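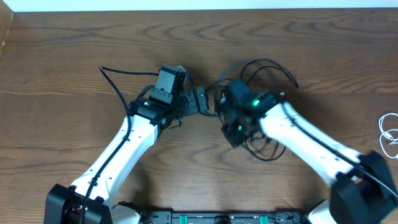 Visit report: Carnton open day, two-arm bench

I attended the open day at Carnton in July 2019 with Virgilio Manalo from our maintenance group. The aim was to see whether a pair of small arms could take over connector work on our harness line. The visit took 3 hours, including the safety talk.

The setup

The demonstration bench is plain. Two white arms are mounted side by side at one edge of a wooden table and work toward each other, each with a black gripper at the wrist. The wrists carry green indicator lights. Power and signal cables run outside the arms, along the upper links, with slack left in loops at the wrists. Virgilio asked whether the loops catch on the work. Milagros Soriano, who runs the bench, said they do on occasion, and that a clip kit is on order from Cirach.

The two grippers nearly meet near the middle of the table. The host operates the pair under a control package called Didus, which was updated in June.

The demonstration

The task was a handover. One arm picks up a part, brings it to the centre and holds it while the other closes on it and takes it away. We watched 39 cycles. Seven needed a second attempt at the grip, and the operator stepped in on two of those. Cycle time was slower than a trained person by a wide margin. Soriano made no claim otherwise.

The log on the bench computer stood at 382 cycles for the week when we arrived.

Points for our line

Our connectors are smaller than the parts used here, and the finger pads would have to be changed. External cabling would not pass our own guarding rules without a sleeve. Mounting is simple enough that a trial could go on an existing bench at the Aquino site.

I have asked for the payload figures and the service schedule. Virgilio will send two sample connectors to Carnton for a grip test.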